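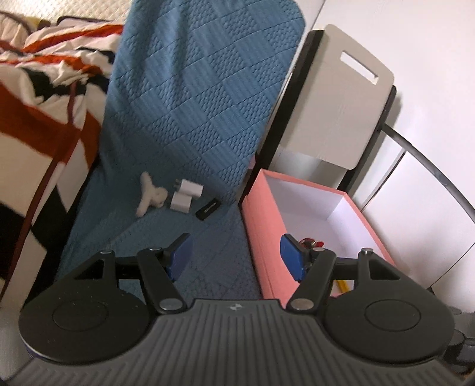 Where are we holding the quilt show this year?

At the Grange hall in Witow, same as last May, with doors opening at 10 on Saturday morning.

May
By Romana Slanina

I'm taking notes again, so forgive the spelling and anything I missed while I was getting the coffee going. We started at 7:05 p.m. and the notes from last time were approved without changes, except that Kincaid Road should have been Kincaid Street (my mistake, I grew up on the other one!).

Hall and money

The hall wants 381 dollars for the day, and that includes tables but not the kitchen. We talked for a long time about the kitchen. Half the room wanted to serve soup, and the other half remembered cleaning up after the soup. Rostislav moved that we sell pie and coffee only and skip the kitchen fee, I seconded, and it passed with one grumble. We have 1000 dollars set aside for the show, so the hall is fine and there's room for signs and the judge's gas.

Hanging the quilts

Rostislav Hubáček has been out to the hall with his tape measure and drew up a plan on the back of a feed store calendar. The long wall will take the bed quilts if we hang them edge to edge, and the lap quilts go on the stands we're borrowing from the Solbridge guild. Solbridge wants the stands back by Sunday night this time. I was asked to write that down twice, so: by Sunday night.

Setup is Friday after 4. Please bring your own step stool if you have one, and clean hands or gloves. Each quilt needs a four-inch sleeve sewn on the back. We had safety pins last year and it made a mess of somebody's binding, so no pins, please. If you hate sewing sleeves, I'll do yours for a jar of pickles, and I mean that.

The raffle quilt

It's done! We spread it over two tables so everybody could get a look, and I thought the border came out so much better than it sounded when we voted on it back in the winter (I voted for the plain one and I take it back). We've sold 546 tickets so far, mostly at the Prundport farmers market, where we're going back next week. The drawing is at 3 p.m. and you don't have to be present to win. Please turn in your ticket stubs before then, and write the phone numbers so a person can read them.

There was a question about whether members can win. Yes, they can, but whoever draws the ticket can't be holding any.

Judging

Our judge is driving up from Prundport and will need lunch and a quiet hour before we open. There are 8 ribbons. I suggested a ribbon for best first quilt and people liked it, so that one replaces the "most buttons" ribbon, which only ever had the one entry. Entry cards are due to me by Thursday. Just the name of the quilt, the pattern if you know it, and who quilted it if that wasn't you.

Other business

The fabric swap is put off until after the show. The lamp in the back corner of our meeting room is still flickering and Rostislav will bring a bulb. We also went around and around on whether to start meeting at 6:30 in the summer and left it for next month, when more people will be here.

Adjourned at 8:40, and then we all stood in the parking lot for another half hour talking about batting.

Recent posts
How to sew a hanging sleeve
Notes from the April meeting
Bus trip to the Solbridge quilt shop
Pie sign-up for the show
Raffle ticket sellers needed in Prundport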